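Orkia Printed Circuit Card, Black with White Line Artwork

Orkia cards are supplied by Amov for training benches and electronics classrooms.

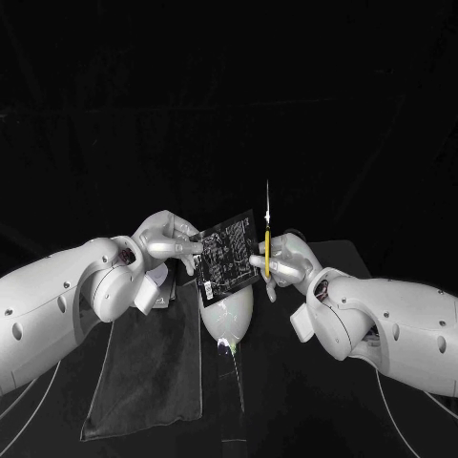 The Orkia card is a thin, rectangular practice card for courses in handling, inspection and basic hand-tool work. Its black face carries fine white line artwork in the manner of a circuit layout, with traced paths, small component outlines and areas of dense marking. The strong contrast allows a learner to follow a path from one outline to the next under ordinary classroom lighting.

A small white label with dark print is placed in the lower left corner. Institutions that keep their own inventory numbers are asked to put them on the reverse, so that the artwork and the label remain clear.

Ordering

Cards are sold in packs of 4 and in classroom sets of 30. Each classroom set includes an instructor booklet with 10 exercises, arranged from simple path tracing to timed inspection. Single replacement cards may be ordered by institutions that already hold a set. Hand tools are not included and should be ordered separately from the Salent bench range.

Handling

Cards should be held by the edges, between thumb and forefinger, and should not be flexed. Learners should keep the points of tools away from the printed face unless the exercise calls for contact. A dark, matte work surface is recommended for inspection exercises - glare from a polished bench makes the finer lines hard to read.

Cleaning and storage

Wipe with a dry, lint-free cloth. Do not use solvents or abrasive pads. Store cards upright in the sleeve provided, away from direct sunlight. Cards that have been bent or deeply scratched should be withdrawn from graded exercises.

Delivery and returns

Orders are shipped from the Guzmán warehouse, normally within four working days. Unopened packs may be returned for credit. Opened packs are accepted only where a card is found to be faulty, and the order number must be quoted with the request.

The second edition of the instructor booklet replaces the one issued in February. Customers holding the earlier edition may request a copy at no charge.

Page last revised: August 15, 2020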